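**Wednesday, June — kitchen bench, Gelcombe room**

Oiled the bamboo board again this morning, second coat. Used 5 ml of the Candeck oil, wiped on with a cotton rag and left for 20 minutes before buffing. Weighed it after: 1,810 g. I'll weigh it again on Friday's round and put both numbers in the Vasham sheet.

The juice groove takes more oil than the flat. Run the rag along it with a fingertip, otherwise it pools in the corners.

Counter wiped down with plain water and a drop of dish soap. No vinegar on it, please — the Cheng spray is fine on the tile but keep it off the counter too.

Toaster oven stays on the left, door facing the board. Pitcher, canister, spoon crock and the rest go back against the tile.

Still to do: crumb trays, and a new label for the glass jar.

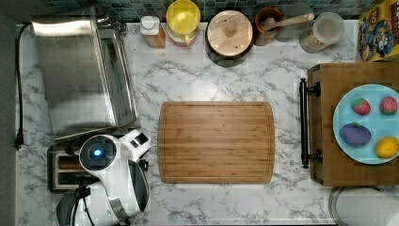

Bamboo board on the counter, toaster oven at left.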